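Step 3: trim your demos before you train

Okay, so by now you've got a folder full of shirt-folding demos and you're itching to hit train. Hold off a minute! My first Ganholm policy learned from 500 raw episodes, and it mostly learned to hover, because I'd left in every pause where I was thinking about my next move.

Open the set in Stiltier and set the idle cutoff to 40 frames. Anything longer where neither arm moves gets chopped. Then scrub through a handful by hand – I do this with coffee – and toss any episode where you regrasped the collar more than 3 times. Mine shrank quite a bit, and the next run was way less hesitant on sleeves.

One more thing (I forget this constantly): save the trimmed set under a new name, then rebuild the stats file. Old stats plus new data gives you jerky wrists, and you'll blame the motors for a whole evening like I did.
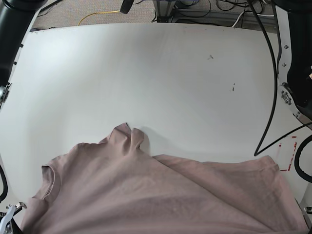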